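The Kernby Book of River Tales
Published by Cerka, 200 pages, paperback

I've been burned by folk tale collections before. They promise stories gathered from the people who told them, and what you get is somebody's polished retelling with the rough parts sanded off. The Kernby Book of River Tales makes the same promise on its back cover, so I went in with my arms folded.

There are 24 tales, split into four sections by stretch of river. The best is "The Ferryman of Nollside," where a drowned man keeps turning up to pay his fare. It's short and mean and it stops before you want it to. The two eel stories after it are nearly as good. Then comes a long run of clever millers and foolish lords, and I started checking how many pages were left.
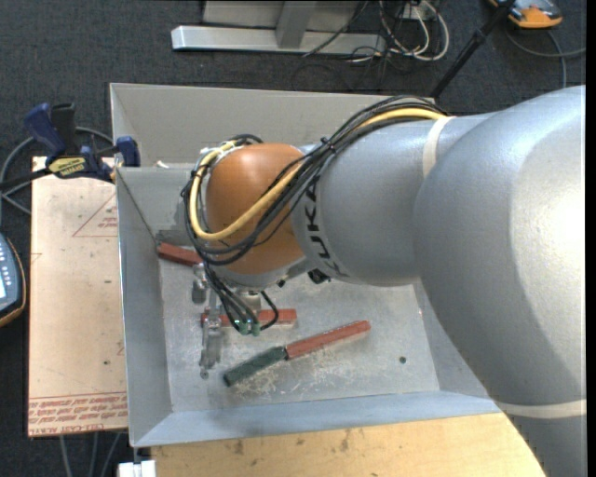 Are these the original versions of the tales?

Mostly they are retellings, and the notes at the back own up to it, though only in small type and only for the first two sections.

That bothers me more than the weaker stories do. "The Issahaku Bride" is introduced as a very old tale, but the sole source given is a school reader, and the dialogue sounds like it was written last year. Maybe the bones are old. I'd like to be shown.

The introduction also leans hard on the idea that every water spirit is a leftover river goddess. I didn't see any evidence for it, and the stories don't need the help.

Read it for the ferryman and the eels, preferably from a library. If you want something to cite, keep looking. I gave it 2 stars out of 4, and the second one is for Nollside.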